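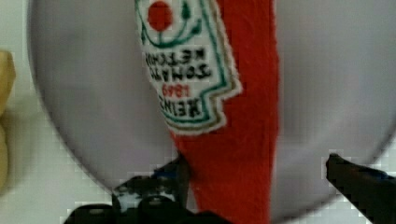 From: Gemma Dobson
To: arm-users list
Date: July 14, 2019
Subject: Re: Pendex wrist kit – worth it for soft stuff?

Sorry for the slow answer, been in and out of the shop. Replies inline, then my own notes at the bottom.

> We're a small outfit near Prornelville and thinking of the Pendex wrist
> kit (camera + two finger gripper) for our Tomar arm. Most of what we
> handle is soft, fabric mainly. The Sodwood people say their kit does the
> same for less money. Has anyone run the Pendex one on soft objects for
> more than a demo?

Yes. 6 weeks now. Mostly plush toys and other soft things on a plate, pick up and put down, all day long. The ketchup bottle is my standard test piece.

> Is the camera view any use up close or do the fingers block everything?

Fingers do show at the bottom of the picture, both of them when open. Doesn't bother me. I can still see the object between them and the gap on each side, and that's what I want when lining up. Fine lettering goes a bit soft. I can read the embroidered label on my bottle, upside down, so good enough. Compression is ugly around dark edges – you get blocks. There's a quality setting but it costs you frame rate, I left it alone.

> How bad is the install?

Not bad. Took me an afternoon and 5 of those hours were cables. The bracket screws they ship are too short for the Tomar flange, order longer ones first. Manual says otherwise. Manual is wrong.

Other notes, no particular order:

– black fingers on a pale plate is easy for the software to pick out. On our dark mat it was hopless.
– default grip force is set for hard parts. Turn it down for plush or it pinches a fold and then twists.
– long objects are a pain. Grab near the middle or the heavy end droops and drags.
– finger pads wear. I'm on set 2. Budget for it.
– support answered me after 23 days. Then they were very nice about it.

Haven't had the Sodwood kit on my bench so can't compare, would like to hear from somebody who has. Pendex told me new firmware in August, suposed to fix the camera dropping out on restart. I'd wait for that before you buy, unless you don't mind unplugging the thing every morning.

Can send my grip settings off list if you want them.

Gemma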